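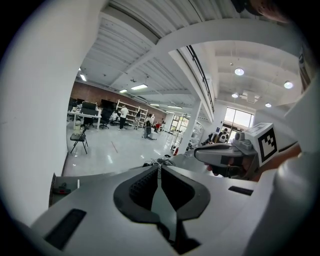 About Celmont

Celmont is a repair and reuse workshop for small household appliances and electronics. We fix what people bring in, clean up what they donate, and sort out the cords and chargers that pile up in everybody's drawers.

We opened in April with one bench and a borrowed set of screwdrivers. Today we have 8 benches on the main floor of the old Juvton building. It is one big open room with a brick wall on the far side and a mezzanine with a metal railing.

What we work on

Vacuum cleaners make up the largest share of what comes through the door. Most need a new filter, a belt, or a hose cleared out. After that it's lamps, fans, toasters, radios, and phones. We do not take microwaves, refrigerators, or anything that runs on gas.

Cables are their own category. They are untangled, tested, coiled, and tied, then put in bins by connector. Please bring the cord that belongs to your appliance, even if you think it is bad.

Every item gets table space before any tools come out. We lay out the machine, its hose and its cables, and check for missing parts. A red canister vacuum and a pile of black and gray cables can easily take up the middle of a table.
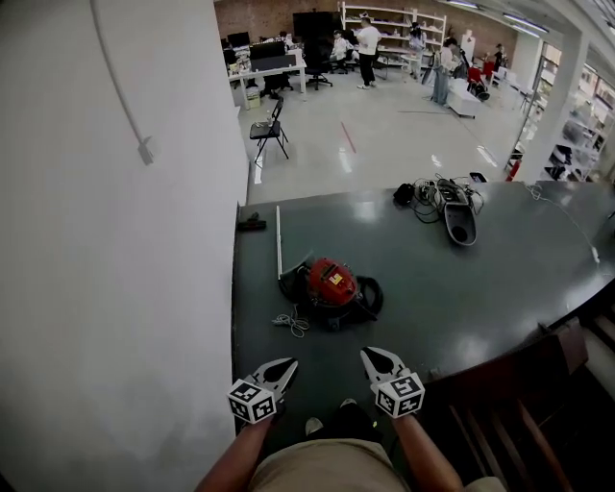
Drop-off and pickup

Bring items to the Rissanen Street entrance. There is a 15-minute parking spot by the door. Tape a note to the item with your phone number and what is wrong with it. Most repairs take about three weeks. Finished items are held for 4 weeks and then go to the resale shelf.

Classes

Our basic repair class, Pramo, covers plugs, switches, and simple motors. No experience is needed. Tools are provided.

Page updated Feb 3, 2022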